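Comparison of Two Fingertip Pads for a Hand-Held Gripper in Garment Handling
Final Project Report, submitted 2018-02-26

Summary

Cloth is difficult to grasp because it changes shape on contact. This project compared two fingertip pads, the Corov and the Haugland, on a hand-held two-finger gripper with a camera mounted above the fingers. Trials were carried out in a furnished bedroom, using ordinary clothing laid on the bed.
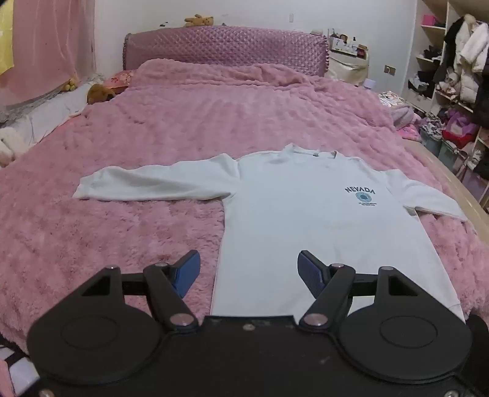
Jonalyn Navarro
Student Investigator, Skallton Gripper Project
Advisor: Chukwuemeka Jibrin

1. Method

Each trial began with a garment spread flat. The operator closed the fingers on a sleeve, hem or neckline and lifted. A trial was scored as a success if the garment stayed in the grip until the operator released it. Eight garments were used, and 591 trials were recorded, 314 of them with the Corov pad. Plush bedding was retained as the working surface, as the fingers often picked up the pile along with the garment.
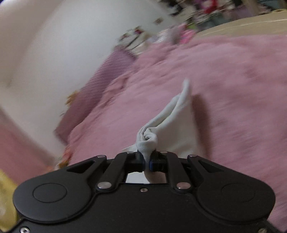 Trials in which the blanket was lifted together with the garment were logged separately and numbered 56. Most occurred at the hem, where the fingers had to close low.

2. Discussion

The Corov pad held thick knits more reliably. The Haugland pad released more cleanly but slipped on smooth linings. Fast lifts blurred the video, and the Drirkari tracking software lost the fingertips in several recordings made in January. A slower lift is recommended for future work.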